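Before Hajnalka Lakatos started sorting parts at the Gerkthorpe repair workshop, everything that came out of a dead appliance went into one ice cream tub. Screws, boards, bits of wire, the lot.

"You'd hear someone digging through it from the other end of the room," she says. "They'd be looking for a motor and they'd come up with a handful of springs."

The workshop opens to the public through the winter, from June on, and takes in small electrical goods that would otherwise go to the tip. Lakatos spent eight years in the spare parts store at Cerora and runs the sorting table. Her method is simple. Parts go onto a tray lined with a sheet of plain paper, and from there into yellow bins, one kind to a bin.

"The paper was my idea," she says. "Small parts on shiny metal, you lose them. On white paper you can see what you've got. When it gets grubby you change the sheet."
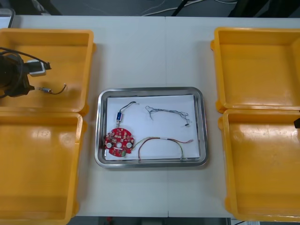
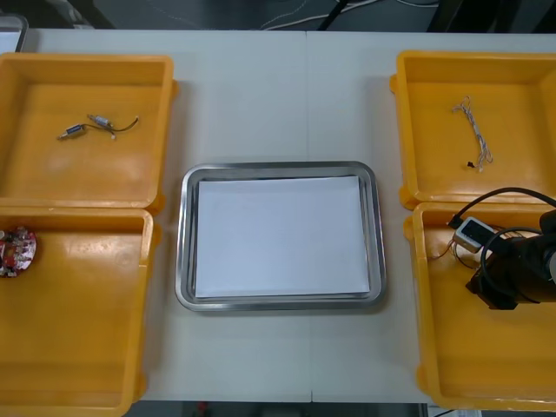

The sorting table at Gerkthorpe, with the steel tray between the yellow bins.

Omprakash Chauhan, who does most of the soldering, was not keen at first. He liked the tub.

"I knew where things were in it, more or less," he says. "But I'm the only one who did, and I'm not there every day."

He came round over a batch of 47 old Nishad shavers, which the two of them stripped in four evenings. Chauhan now asks for boards to be kept well away from anything with loose leads – he has seen too many scratched by a stray wire end.

Lakatos would like deeper bins for the bigger pieces, though she says the shallow ones are easier on the fingers. She has also asked for labels. Chauhan thinks people will ignore them.

"They might," she says. "I'd still like to have them."

A session at the table usually lasts 30 minutes. After that, Lakatos says, your eyes go and you start putting things in the wrong place, so she makes everyone stop for tea.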